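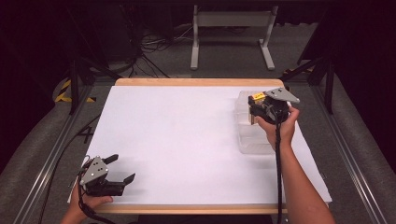 Storage time and finger-prick glucose test strips: a student project report

Print this page | E-mail this page

Introduction

People with diabetes are told to keep their test strips in the closed vial they came in and to throw them out a set time after opening. Plenty of people do neither. In the survey we ran before this project, the most common answer to "Where do you keep your strips?" was a coat pocket or a kitchen drawer. Our group wanted to know how much the reading changes when strips are left out of the vial, using a control solution with a known glucose level in place of blood. No human samples were used at any stage.

The project was done over one term in the Irnstead teaching lab, and the last readings were taken in July.

Materials

We used 527 strips from a single lot, bought under the Melline label from a campus pharmacy. All readings were taken on the same two meters. The control solution was the mid-range one sold for use with the strips. We logged room temperature and humidity with the lab's own sensor. Humidity stayed between the limits printed on the vial except during one wet stretch in the second month, when the air conditioning in the Moussa wing was off.

Method

1. Strips were split into a closed group, kept in their vials, and an open group, laid flat in lidless dishes in a cupboard.

2. Every strip was tested once. A drop of control solution was put on clean plastic film and the strip touched to the edge of the drop.

3. Each meter was checked with a fresh strip before a session. If the check fell outside the range on the solution bottle, we changed the battery and repeated it.

4. Sessions began at 9 am and the two groups were tested alternately, so that any drift in a meter would affect both.

5. Error codes were written down and the strip was not counted as a reading.

The open group was tested for the last time at 84 days. The closed group was opened only for long enough to take out a strip.

Results

Of the 527 strips, 514 gave a reading. The other 13 gave an error code, and all but two of those were from the open group. Most of the errors came late in the project.

Readings from the closed group stayed within the control range throughout. The open group began to read low by day 22 and continued downward after that, with a wider spread from strip to strip. The spread was a bigger surprise to us than the drop. Two open strips tested one after the other on the same meter could disagree by enough to change what a person might decide to do about a snack or an insulin dose.

The wet stretch did not show up as a clear step in the results, although our sampling was too thin that month to rule it out.

Discussion

The enzyme on the strip is sensitive to moisture, and the vial contains a drying agent, so a change in the open group was expected. We can't separate the effect of humidity from that of light or dust, as the cupboard was opened several times a day by other classes. A sealed, humid chamber would have been a better test and we would build one if we did this again.

Control solution is also thinner than blood and doesn't behave the same way on a strip. Our results apply to one lot of one kind of strip and should not be used to judge a reading at home. The colour change some websites describe on spoiled strips was not seen in ours, including those that gave errors.

Further work

The next group plans to use the Cikamness chamber for constant humidity and to add a low-range solution.

Search this site: enter keywords Go

Comments (3)

strips_in_the_ute
Mine live in the glovebox all summer. Might rethink that.

Year 12 bio teacher
Did you randomise which strips went in which group, or was it whole vials? It would matter if one vial was off.

Project group
Whole vials for the closed group. The open group was mixed from several. It should have gone in the method, thanks.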